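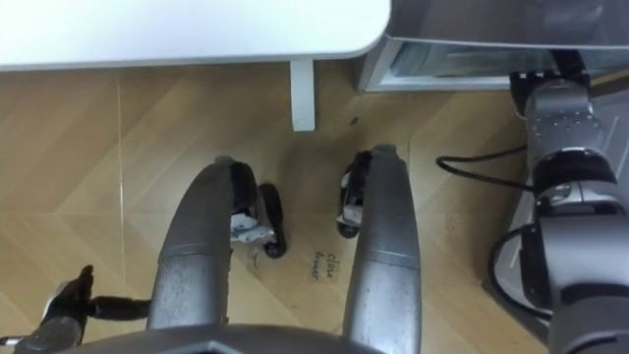
Wrist cable routing on the mobile base, part 1. We spent most of December swapping between two controllers on the same pair of arms, and the controller turned out to matter less than the slack in the cable. Look at the right arm: the black cable runs out left across the floor, curves back, and there is a second loop beside the lower joints. With the arm reaching down at cabinet height, that is more loose cable than I want near a caster.

Setup, for anyone comparing. Both controllers drive the same arms, same grippers, same head camera. Controller A is the Stevon unit the arms came with. Controller B is the Brovcombe board with our own impedance loop on top. Same payload settings in both, same joint limits.

Task is closing a drawer. It sounds trivial. It is a good test because the last bit of travel has contact on one side, friction on the other, and a hard stop at the end. Position control hides a lot until it hits that stop.

We ran 108 closes in total, split evenly. Start position of the base was shifted a little between runs so that neither controller could get by on a memorized approach.

Stevon: 7 runs ended in a protective stop. All of them at end of travel. The stock firmware reads the contact as a collision and locks the brakes. Raising the threshold fixes it, but then it also ignores a real bump against the cabinet front, so I put it back.

Brovcombe: 2 protective stops, both on the approach with the wrist near its limit. The closing force was lower and the drawer was sometimes left slightly open. I counted those as failures in a separate column. Spreadsheet is in the Ververidis repo under drawer_tests.

Stiffness along the push axis is the only parameter that made a clear difference on B. Soft in the two lateral axes, medium along the push. If all three are soft the finger slides along the drawer front and the arm stalls politely.

Grippers: tried the stock parallel fingers and the Fodo slim ones. For pushing with closed fingers I see no difference I would defend. For hooking a handle the Fodo fingers fit better but flex under side load, and you can see it in the force trace as a slow ramp before anything moves.

Camera note. Looking down from the head, the base legs take up a lot of the lower view and the arm covers part of the cabinet. The drawer estimate gets worse as the arm moves in. We freeze the estimate at around 30 cm and finish on force only. Crude, works on both controllers.

Back to the cable. The plan is a spring retractor at the shoulder and a clip above the wrist. A sleeve alone did not help, it just made a thicker loop. If you have run a retractor on an arm that rolls the wrist past 180 degrees, I would like to know where you anchored it.

Next up is opening, same two controllers. I expect the Stevon numbers to look better there, with no hard stop until the end of the slide. Will post the traces either way.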